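Vumetti Touring Bindings: Owner's Guide

Section 4. Setting the release value and the heel gap

Read this section before you ski on the bindings. Reading it on the chairlift counts as reading it after.

You will need:
Your boots (both, and the ones you intend to ski in)
A No. 3 Pozidriv screwdriver
The 5 mm gap gauge from the hardware bag
A flat surface at a height your back approves of

CAUTION: Vumetti bindings are made for boots with tech fittings at toe and heel. An alpine boot can be forced into the toe piece by a determined person. It will come out again on its own schedule.

4.1 Before you start

1. Clean the toe and heel fittings on each boot. Old wax, grit and parking lot all change the way the pins seat.
2. Check the sole length stamped on the boot shell, near the heel. A Preda shell in a middle size will read 300 mm. Do not use your shoe size. It is a different number and the binding has no interest in it.
3. Lay out everything before you loosen anything. The heel screws are short, dark and fond of carpet.
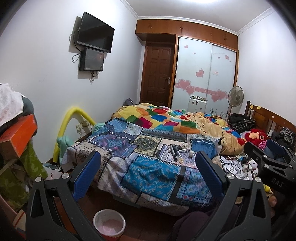

Small parts and tools on a patchwork quilt, with cables off to one side.

4.2 Setting the heel gap

1. Turn the heel piece so the pins face forward.
2. Step the toe of the boot into the toe piece and lock the lever.
3. Lower the heel until it clicks. Press down by hand; you do not have to stand on it.
4. Slide the gauge between the back of the boot and the heel housing. It should pass with light contact on both sides.
5. If the gauge rattles, turn the rear adjustment screw clockwise. If it will not go in, turn the screw counterclockwise. Quarter turns, please.
6. Repeat for the other ski. Left and right boots from the same box have been known to disagree.

NOTE: A gap that is too small feels wonderfully solid in the living room. It can also keep the heel from releasing when the ski flexes. Trust the gauge over the feeling.

4.3 Setting the release value

1. Find your value in the chart in Appendix B. You will need your weight, height, age, sole length and skier type. A skier of 68 kg does not become a heavier one by wishing for a higher number.
2. Set the lateral value with the screw on the back of the heel housing.
3. Set the vertical value with the screw on top. The two scales are separate and do not copy each other.
4. Read both windows at eye level. The scale stops at 9. So should you.

CAUTION: Never back the top screw out past the lowest mark. The spring underneath is under load and will leave quickly.

4.4 Final check

1. Step in and out of each binding several times.
2. With the toe lever in ski mode, twist the boot sideways. It should release and return to center smoothly.
3. Have a qualified shop test the release values on a machine before first use, and again at the start of each season. May is a fine time to book this. Sunday morning in a lift line is a poor one.

If you have fitted Zodum brakes, go to Section 5 before the shop test. If you have Molto leashes, skip to Section 6 and keep the clips away from the toe lever.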